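Breathe In, Wiltmont

The sound bath at the Bastidow begins with an apology. Josefina Olivares, who owns the gongs, is sorry in advance for the bus depot next door. Then she asks the 10 of us to lie down and let our jaws go soft.

Mine has been clenched since February. I work in claims.

For the first stretch I think about lunch. Then the big gong starts, and I feel it in my fillings. Somewhere to my left, Tobiloba Okafor begins to snore in what I'd swear is the same key. 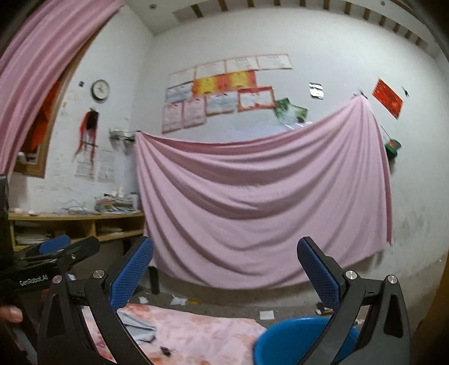

He has come every week for 2 years and says he has yet to hear the ending. Olivares takes this as praise. Her next session is sold out, and I'm on the waiting list, jaw and all.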